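How to Set Up a Tabletop Rack for Small Pots and Candle Holders

A low metal rack doubles the useful surface of a sideboard or table. Small things go on top, taller things stand underneath, and the whole arrangement can be picked up and moved when you need the table back. This page covers choosing the spot, cleaning everything first, and getting the pieces underneath without chipping them.

What you need

A metal tabletop rack with an open underside
Candle holders and small pots
A tape measure
Two soft cloths, one for washing and one for drying
Dish soap
Self-adhesive felt pads
A small screwdriver, if your rack has screws

Step 1. Measure before you move anything

Measure the clear height under the rack, from the tabletop to the underside of the top panel. Measure at the legs and again in the middle. A thin panel can sag a little after years of use, and the middle is where you will notice it.

Now measure your tallest candle holder without a candle in it. Leave at least a finger's width between the top of the cup and the panel. Do not plan on keeping candles in the holders while they are under the rack, and never light one there. Store the candles in a drawer.

Step 2. Check the rack

Turn the rack upside down on a towel. Tighten any loose fasteners, but stop when they feel snug. Painted metal flakes if you overtighten it. Set the rack back on the table and press on each corner in turn. If it rocks, bend nothing — put an extra felt pad under the short side and test it again.

Stick felt along the base bars, on the side that touches the wood. Short pieces with gaps between them hold better than one long strip, which tends to peel at the ends.

Step 3. Clean the pieces

Wash glazed pots in warm soapy water, one at a time, and dry them right away. Pots with painted patterns on an unglazed surface should only be wiped with a damp cloth. Test the cloth on the base first and look for color coming off.

Black candle holders show dust and wax more than any other kind. To get wax out of a cup, put the holder in the freezer for an hour, then push the wax out with a wooden spoon handle. Wipe the stem and the foot afterward. Skip oil and furniture polish, as both leave a film that collects dust.

Perforated panels need a dry paintbrush. Work it through the holes from the top, then wipe the tabletop before you put anything back.

Step 4. Place the tall pieces first

Slide the candle holders in from the open side, holding each one low on the stem. Lead with the base and keep the cup clear of the side rail. Stand them toward the back and stagger them so the cups don't line up in a row. Four is plenty for a rack of ordinary size.
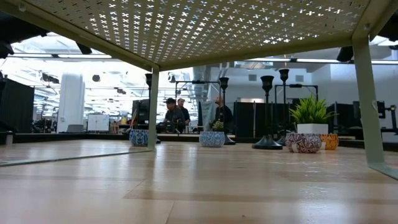
Step 5. Fill in with the pots

Rounded pots go in the gaps between the stems. Broad bases take up more room than you expect, so set each pot down next to a base and never on top of one. Let go only when it sits flat. Mix the colors as you go. Two blue pots look better with some distance between them, and a maroon or orange one brings warmth to a dark corner.

Leave a little space beside each leg. You will need it when you reach in to dust.

Step 6. Load the top

Keep the top light. Small books, folded napkins and a shallow tray are all fine. Anything with narrow feet can catch in the holes of a perforated panel, so put a tray under it — Rima Hakim uses an old baking sheet lined with felt.

Moving the rack

Take everything off the top first, then lift the rack straight up with a hand on each side. Get a second person if the holders underneath are close to the panel. Don't drag it. The base bars will catch the first pot in their way and push it into the next.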